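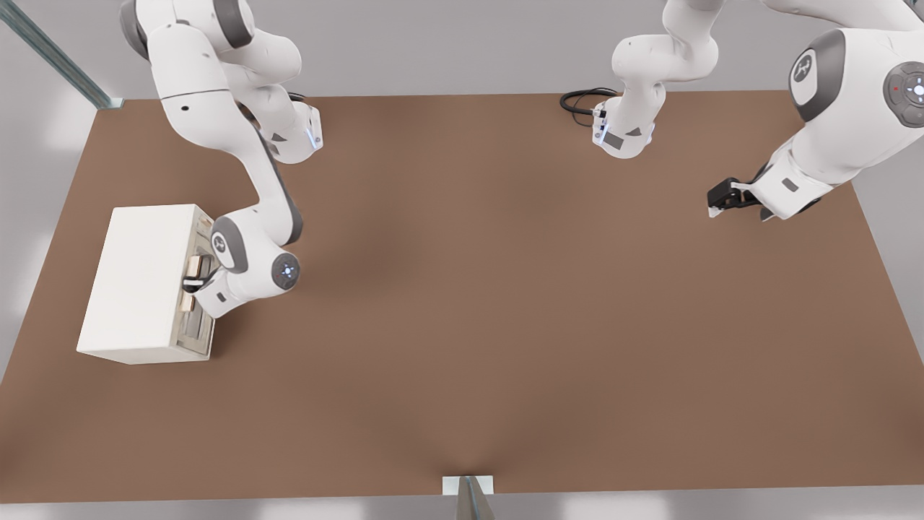 Two-arm drawer scene, left gripper at the cabinet front, right one hovering over the table. Rendered in sim.

Sim cell rules: what do you all stick to?
Started by tinplate_otter, June 25, 2026

tinplate_otter
I've been writing house rules for our simulated two-arm cell and I'm having far too much fun with it, so I want to throw the draft open before it goes to the team in July. The task is the cabinet one, with the left arm working the drawer and the right arm on standby. What I have so far:

1. The arm that isn't working has a named waiting pose, and every episode starts from it.
2. Gripper empty means the episode log says empty. No guessing from finger width afterwards.
3. Nothing on the table that isn't in the scene list.
4. Contact force limits are the same in sim as on the real cell, even if sim would let you get away with more.
5. 300 episodes per layout before anyone changes the layout.

Sabina Chowdhury looked it over at work and wants number 4 moved to the top. I'm inclined to agree. What's missing?

grebe_and_sons
Love this. Number 3 especially, we once lost a whole batch to a leftover block that only existed in half the files. One addition: write down which way the cabinet faces. We moved from the Dekari layout to the Hakside one and the cabinet was turned a little, and all our approach angles quietly stopped meaning what we thought.

mrs_torque
I'd argue with rule 1. A fixed waiting pose is lovely for tidy data and rotten for training. Your policy learns that the right arm lives in one spot over the table and panics when it's somewhere else. Vary it! Give it a box to wait in.

tinplate_otter
Fair, but then how do you check clearance? With one pose I test it once and I'm done. With a box I have to test the corners, and the links on these arms are chunky, it's the elbow that gets you long before the gripper does.

mrs_torque
Test the corners, then. It's a script. Ours samples 500 waiting poses overnight and throws out anything where the two arms come too close. I'd much rather have that than one perfect pose.

Orvokki Lindqvist
Both of you could be right at different stages. We use a fixed pose while the task is being built and switch to a box once the drawer opens reliably. The rule in our handbook is that the switch gets a version number, so the two kinds of episode never get mixed up by accident.

tinplate_otter
Oh, that's good. Stealing it.

halfpint_kinematics
Can I be the grump about rule 4? Matching force limits is fine as an aim, but simulated contact with a handle is its own beast. We had 744 pulls in Sarkar, which is our drawer set, and only 284 of them stayed under the real limit. Watching the replays, plenty of the others looked perfectly gentle. The spikes came from the contact solver at the fingertips. If you reject on peak force you bin good work.

grebe_and_sons
What did you do instead, average over a window?

halfpint_kinematics
Yes, a short window, and the raw peak gets logged next to it so anyone can go back and be stricter.

mrs_torque
Disagree, a bit. If your solver spikes like that, fix the solver settings before you touch the rule. Smaller time step, softer contact on the fingertips, then see what's left. Loosening the limit first is how bad habits travel to the real cell.

halfpint_kinematics
We did try the smaller step. It helped and it also made everything crawl. But fine, "settings first, window second" is a decent order to write down.

tinplate_otter
Right, second draft then:

1. Force limits match the real cell. Check solver settings first, windowed average second, raw peak always logged.
2. Waiting arm: fixed pose during build, sampled box after, version number at the switch.
3. Gripper state logged, never inferred.
4. Scene list matches the table, cabinet heading included.
5. 300 episodes per layout.

Still open on 5, the number was mostly my gut.

Orvokki Lindqvist
I would drop the number and say when you stop learning new failures. Roughly 300 might be right for one drawer and silly for three.

grebe_and_sons
Keep the number! People ignore a rule with no number in it. Could you also add cables to the scene list? Grimex, our older cell, has the cable in the real setup and not in the sim, and it drives me up the wall.

tinplate_otter
Cables going in. I'll leave 5 as it is for the July version and post what we find on the second layout.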